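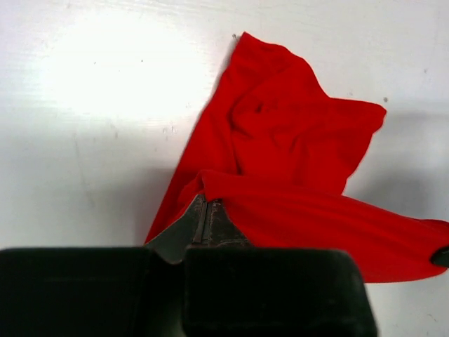 Parano Automatic Pet Feeder
Section 4: First Fill and Portion Settings
6 December 2021
By Lejla Grgić

Complete Section 3 before you begin. The feeder must stand on a level floor, out of direct sunlight, with the power cord behind the unit.

4.1 Filling the hopper

1. Turn the lid counter-clockwise and lift it off.
2. Pour in dry food up to the fill line. The hopper holds 1,021 grams of standard kibble.
3. Replace the lid and turn it until it clicks.

CAUTION: Do not use moist or semi-moist food. It will block the rotor and is not covered by the warranty.

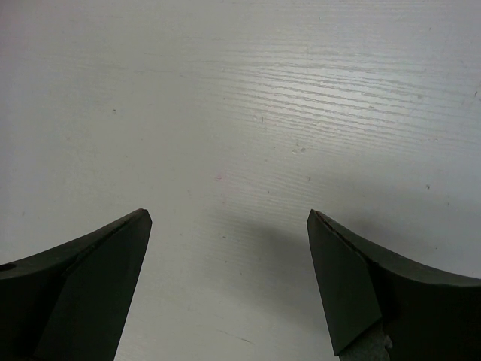 4.2 Setting the portion

1. Hold the PORTION button until the display flashes.
2. Press + or − to select the daily amount. Each press changes the setting by 16 grams.
3. Press SET. The feeder will run one test portion into the bowl.

NOTE: Owners of two or more cats should not set a daily total of more than 325 grams without advice from a veterinarian.

4.3 Cleaning

Empty the hopper and wash the bowl every week in warm, soapy water. Wipe the base with a damp cloth only.

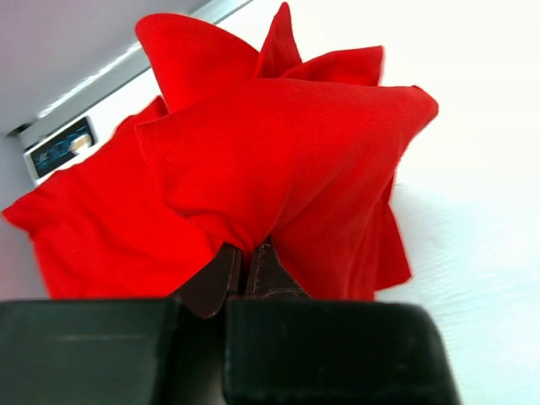
The rotor should be removed and cleaned once a month. Release the grey tab, draw the rotor straight out and brush away any crumbs. Dry all parts with a thin, soft cloth and check it for lint before wiping the food sensor. Specks left on the sensor may cause the LOW FOOD light to come on while the hopper is full.

Replacement rotors may be ordered from Parano under part number 246.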